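克拉舍姆演艺中心模仿秀及特型演员招募公告

克拉舍姆（Clasham）演艺中心因下一演出季节目编排需要，现面向社会公开招募模仿秀演员、特型演员及对口型表演者。有关事项公告如下。

一、招募背景

本中心自开办“致敬之夜”系列演出以来，以经典歌手、舞台名角及银幕形象的模仿表演为主要内容，先后在克拉舍姆本部剧场和德罗夫比（Drovby）分场上演。本部剧场设固定座位900席，分场设座位112席，两处舞台条件不同，节目编排亦有区别。本次招募的演员将按节目需要分派至两处演出，部分人员须参加尤克维尔（Ukville）春季巡演。

二、招募类别

（一）歌舞模仿类。以某一位或某一组知名歌手的舞台形象为模仿对象，能够完整呈现其代表性舞步、手势及台风。可真唱，亦可对口型表演，报名时须注明。

（二）声音模仿类。能够模仿两位以上公众熟悉的演员、播音员或歌手的声音，并能独立完成八分钟以上的单人段落。

（三）形象模仿类。外形与模仿对象较为接近，可承担迎宾、合影、巡场及短剧配角等工作，不要求歌舞基础。

（四）双人及小组类。成员不超过五人，须以组合名义统一报名，不接受录用后更换成员。

三、基本条件

1. 年满十八周岁，身体健康，能够适应晚间演出及连续排练。
2. 有一年以上公开演出经历；在校学生可以校内演出代替，须由所在院系出具证明。
3. 自备至少两套完整演出服装。假发、帽饰及鞋由本人负责，本中心化妆间可提供基础化妆用品。
4. 模仿内容不得含有对模仿对象的侮辱、丑化成分，不得冒用模仿对象本人名义进行宣传或接洽业务。
5. 所用伴奏、剪辑音频须列明曲目来源，由本中心统一办理演出用乐手续。未列明来源的曲目不得在考核中使用。

四、待遇

录用人员按场次计酬，本部剧场每场3000元，分场及巡场类工作另行约定。巡演期间的交通与住宿由本中心统一安排。排练不另计酬，排练日提供一餐。首次签约期为一个演出季，期满经双方同意可以续签。

五、报名办法

报名人应提交下列材料：报名表一份；近照两张，其中一张为演出妆造；三分钟以内的表演视频一段，须为连续拍摄，不得配加后期音效；以往演出的节目单或邀请函复印件。材料可现场递交至本部剧场一层业务室，也可邮寄。报名截至三月底，以收到材料为准，所交材料不予退还。

六、考核安排

考核分为初选与现场考核两轮。初选以视频及书面材料为依据，入选者由业务室电话通知，未入选者不另行通知。现场考核设在本部剧场排练厅，上午九时开始签到，迟到半小时以上者视为放弃。 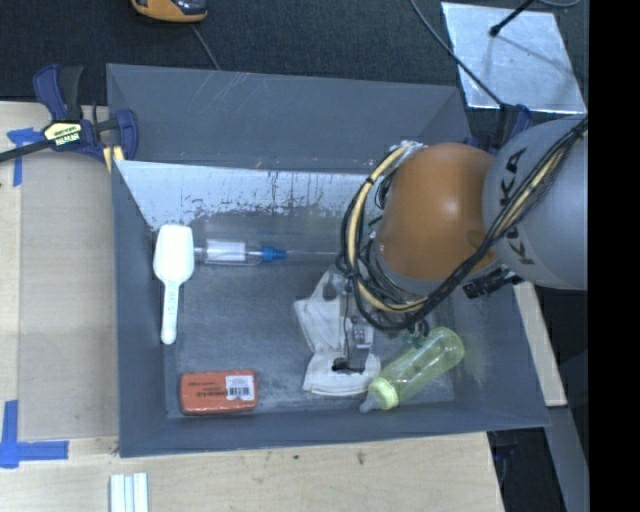

现场考核每人限时六分钟，其中表演四分钟，问答两分钟。歌舞模仿类报名人须另备一段无伴奏动作，由考核组当场指定节拍。评分按形似、神似、台风、完成度四项分别记录，各项权重相同。考核组成员与报名人有亲属或师生关系的，应当回避。

本次拟录用30人，其中形象模仿类不超过八人。各类别报名不足时，名额可以调剂。拟录用名单在本部剧场门厅公示五日，对结果有异议的，应在公示期内以书面形式提出。

七、其他事项

录用人员须参加岗前说明会，内容包括舞台安全、升降台使用规则、与观众合影的注意事项以及未成年观众接待要求。曾参加门多萨（Mendoza）模仿艺术交流展演并获得奖项的报名人，可凭获奖证书免予初选，直接进入现场考核。

签约期内，录用人员可以承接婚庆、商场开业等外部演出，但不得与本中心已排定的场次冲突，并应提前七日向业务室报备。

本公告由克拉舍姆演艺中心业务室负责解释。

克拉舍姆演艺中心业务室

读者评论

夜场老周：请问对口型和真唱报酬一样吗？公告里没有分开写。

业务室回复：本部剧场各场次标准一致，不按演唱方式区分。

橘子汽水：我们组合六个人，能不能分成两个三人组报名？

业务室回复：可以，但两组须各自提交材料，节目不得相同，录用结果也分别确定。

踢踏鞋42码：排练厅的地板是木地板还是胶垫？做滑步的话差别很大，想提前准备鞋子。

小满：去年在分场看过一次，离舞台很近，气氛特别好，今年打算自己报名声音模仿类。

阿桐：视频用手机竖着拍行不行？

业务室回复：横竖均可，须保证全身入镜、声音清楚。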